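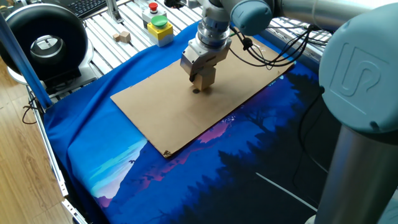 Equipment Planner, Robotics and Automation (full-time, two-year term)

Preleo is hiring one person to plan and manage equipment purchases for our robot cells. The job is based at our Zevdale site and reports to Mircea Bucur, head of lab operations. The start date is in June, with some room to move it for the right candidate.

What the job is

We run small robot arms on tabletop cells for handling and placement work. Until now, each project team has bought its own arms, grippers, cables, frames and safety hardware out of its own budget. This has left us with three kinds of mounting rail, grippers that only fit certain wrists, and a spare parts shelf with no list. Starting this year all cell equipment goes through one budget, and this position will own that budget from the first request to the day a unit is retired.

You will not be writing robot programs. You will need to read a data sheet, talk to the people who do write the programs, and understand why a gripper that looks fine on paper may not suit the part being picked up. Expect to spend a fair amount of time standing next to the cells and asking questions.

What you will do

Build and keep the equipment plan for the Zevdale lab, which has 13 cells. The plan covers arms, end effectors, controllers, tables and framing, emergency stops and other operator controls, and the consumables that go with them.

Collect requests from project teams and turn them into specs a vendor can quote. Many requests come in as one line ("need a better gripper"). You will go back and find out the payload, stroke, part sizes, mounting pattern and cable routing before anything goes out.

Get quotes, compare them on full cost, and write a short recommendation. Full cost means purchase price, freight, mounting plates, software licenses, training, service visits and the hours our own technicians spend on setup. Purchases over $3,749 need a written comparison of at least two quotes. Below that amount you can approve on your own signature.

Set up the spare parts stock with our technicians. We lose more cell time to worn fingers and damaged cables than to failures in the arms themselves, and our ordering should match that.

Prepare the replacement schedule. Some of our older units are close to the end of their service agreements, and we need to decide which to renew, which to move to light duty and which to sell.

Work with Karakaya, our integrator, on delivery dates and acceptance checks. They build most of our table frames and wire the stop circuits. You will be the single contact for open orders.

Report spending against plan once a month. The report is one page and goes to Mircea and to the finance office.

What we are looking for

– Three or more years in purchasing, production planning, lab management or a technician job with ordering duties.
– Comfort with spreadsheets, including ones you did not build. Our inventory records are kept in Jirton, which we will train you on.
– Enough mechanical and electrical background to follow a drawing, a bill of materials and a basic wiring diagram.
– Clear writing. Vendors and engineers will both act on what you send them.
– Experience with industrial or collaborative robot arms is useful but not required. The same goes for experience with capital budgets and leasing.

A degree is not required. If you came up through a shop floor, a repair bench or a school lab, please apply and tell us what you bought and how you picked it.

Hours, pay and conditions

The position is 40 hours a week, on site. One day a week can be worked from home once the first inventory is finished. Pay depends on experience and follows the Preleo technical staff scale, which we send to every candidate invited to interview. We offer health coverage from the first day, paid vacation, and a yearly training allowance of $1,320 that can be spent on outside courses or trade shows.

Some lifting is involved, mostly boxed parts and lengths of framing. Safety shoes are provided. You will complete the standard cell safety course before working in the lab unescorted.

The term is two years. We plan to make the position permanent if the central budget stays in place, but we can't promise that now.

How to apply

Send a resume and a cover letter of no more than one page to the hiring desk, with "Equipment Planner" in the subject line. In the letter, describe one equipment purchase you were responsible for: what was needed, what options you looked at, what it cost in the end compared with the estimate, and what you would change. It does not have to be a robot, and it does not have to be a purchase that went well.

Interviews take place at Zevdale and last roughly half a day. They include a walk through the lab, a talk with two of the technicians, and a short exercise with a set of sample quotes. You may bring a calculator and notes. We pay travel costs for candidates coming from out of town – please keep your receipts.

Applications are read as they come in, and we reply to all of them. Questions about the work itself can be sent to Mircea Bucur through the hiring desk.

Filed under: Careers / Operations and Purchasing

Contact | © 2018 Preleo | Back to top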